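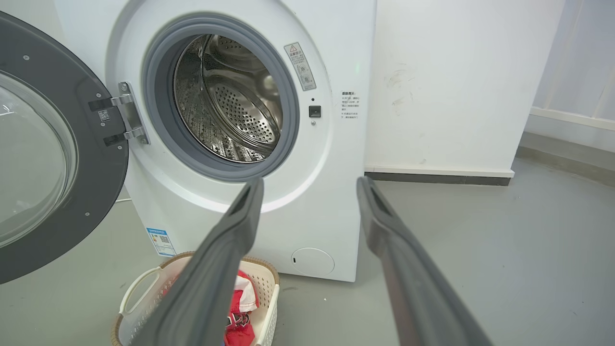 Ollel at a front loader, door open and basket in front.

Ollel laundry kit – common questions

Which washers does it work with?
Front loaders with a round door that swings out to the side. Top loaders are not supported. Labels on the machine can be in any language, as Ollel doesn't read them.

Do I need to leave the door open?
No. The door routine is part of the standard kit. You can turn it off under Tasks.

What kind of basket should I use?
Any open-top basket up to 551 mm wide. Set it on the floor in front of the washer.

Can it handle delicates?
We don't recommend it. Shirts, towels and bedding are fine – take out anything with loose straps or beads first.

How long do the finger pads last?
We rate them for 4000 grasps. A spare pair comes in the box, and more can be ordered as part 206.

Does it add detergent?
Not yet. Stollitico plans to offer this as an update in December.

Can I rent one before buying?
Yes, through Kinnunen, our rental partner. A month is $529, pickup included.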